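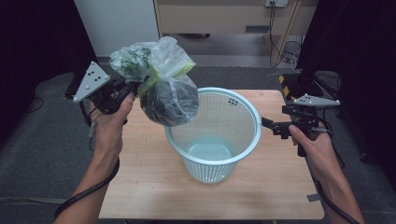

Can the Belanberg boccia ramp be used by a player who sits in a power wheelchair?
The ramp stands on its own base on the floor, so it works with manual and power wheelchairs and also with a normal chair. The player releases the ball with the hand, the foot, or a pointer fixed to a headband.

Belanberg Boccia Ramp, Club Model

The Club Model is a ramp for boccia players who cannot throw or kick the ball with enough control. It is made by Amaral in our workshop in Honbridge. The first drawing was done by Gaspard Huet together with players of the Prisden boccia group, and the form has changed only a little after that.

The channel comes in three sections. With one section the ball rolls slowly and stops near the player. With all three it can reach the far end of the court. The sections click together without tools, and the assistant can change them between two throws. The base turns to the left and to the right with light pressure, and it stays in the place where you leave it.

Price: $1,672, with carrying bag
Sections: 3
Height adjustment: in steps of 50 mm
Length of shortest section: 500 mm
Warranty: 20 months on the base and the channel
Colors: white, gray, dark red

Not included: balls, headband, pointer. The pointer holder can be ordered later and fits on all ramps sold after July.

Please read before you order

Measure the seat height of the player with the cushion on the chair. Write this number in the order form, in the field "Notes". Britta Strobel looks at every order and will write to you if the number seems too low or too high for the base. If two players share one ramp, give both numbers.

For competition, the rules about size are made by your federation and they can change from one season to the next. Please compare the measures with the current rules before you take the ramp to an event. We can send a drawing with all measures by e-mail.

Care

Clean the channel with a soft dry cloth. Do not use oil or wax, the ball will lose its line. Small scratches at the end of the channel are normal and do not change the roll. Deep ones should be repaired, and for this Ismael Pimentel keeps more than one spare section of each size in the workshop.

Delivery is in two boxes. Returns are possible if the base was not drilled or painted. For schools and clubs which want to try the ramp first, please write to Raíssa Moura, loans.

Page last changed 29 Apr 2022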